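Lacing cell on our floor, and what happened to my job title
Forum: Warehouse and Light Assembly > Shop Floor

eyelet_pusher
Posts: 1039
Started as a question in the wages thread, moved here because a mod has feelings about topic drift.

I work at Lasia, Aquino building, footwear prep. Shoes come in, we lace them, tie them, stuff them, box them. My personal rate was 38 pairs an hour on a good morning and I was insufferable about it. In May we got a lacing cell. Two arms, one table, light gray walls on three sides like a very small office. I've been moved off the bench and onto it, and my title in Bundix is now "cell attendant." Same pay. I used to sit down.

What an attendant does, as far as anyone has told me:

1. Badge in at the panel and wait for Bundix to agree that I exist.
2. Check yesterday's fault list. If the line says LACE, that's mine. If it says anything else, that's maintenance, who will say it's mine.
3. Put the pair on the table. One shoe goes in the middle, toe toward the front rail, and the other waits at the back.

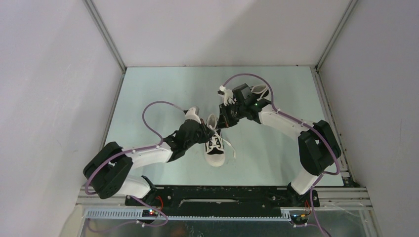 4. Stand there. This is the bulk of the shift.
5. Log every time I reach in, with a reason code. There are two codes, "lace" and "other."

So, for people who've been through this somewhere else: does the attendant job turn into a real job, or is it the waiting room?

palletjackson
Posts: 181
Waiting room. We had attendants at Nenmont when the carton folder came in. Then we had one attendant for three machines, then we had a light on a pole.

gussetandtongue
Posts: 412
Disagree with the above, at least for soft stuff. Cardboard wants to be a box. A shoelace wants to be on the floor. I've been next to a machine like OP's for a good while and the head count at it hasn't moved. What went away was the overtime, and that hurt people more than the titles did. Ask about overtime now, in writing, while they're still being nice to you.

palletjackson
"Cardboard wants to be a box" is going on my locker. I still say it's a light on a pole.

eyelet_pusher
Asked about overtime. Was told it is "under review," so there goes the boat I wasn't going to buy.

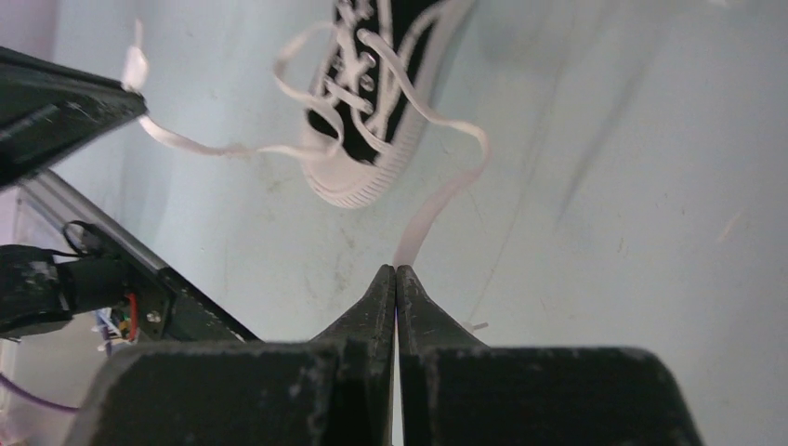
My wrists have quit hurting, and I'm annoyed to have to report that. Years of pulling laces, and a few weeks after I left the bench I could open a jar like a citizen. I do miss the bench, mostly the talking. You can lace and gossip at the same time, it's practically what lacing is for. Now I watch a gripper pinch one end of a lace between two pointy fingertips while the rest of it loops off wherever it likes, and I catch my own thumb and finger doing the same move in my jacket pocket. Management calls this "transferring expertise." Nobody has asked me for any. I do have some! For one thing I'd never leave that much slack hanging off the left side before pulling the right.

soft_goods_sue_me
Posts: 96
Write that last bit down. I'm serious. Give it to whoever sets the thing up, with your name on it, and keep a copy. Where I am, the people who got moved up were the ones with a notebook, and the ones who kept it in their heads are in returns with me. Returns is fine, we have a radio.

gussetandtongue
Seconding the notebook. And push for a third reason code. If everything is "lace" or "other," then at review time your whole shift looks like two words.

palletjackson
Or they take the notebook, say thank you, and order the pole.

soft_goods_sue_me
Yes, hence the copy. Keep up.

eyelet_pusher
Bought a notebook. Page one is about slack. I also asked for a stool, and that has gone into Bundix as a ticket under "other."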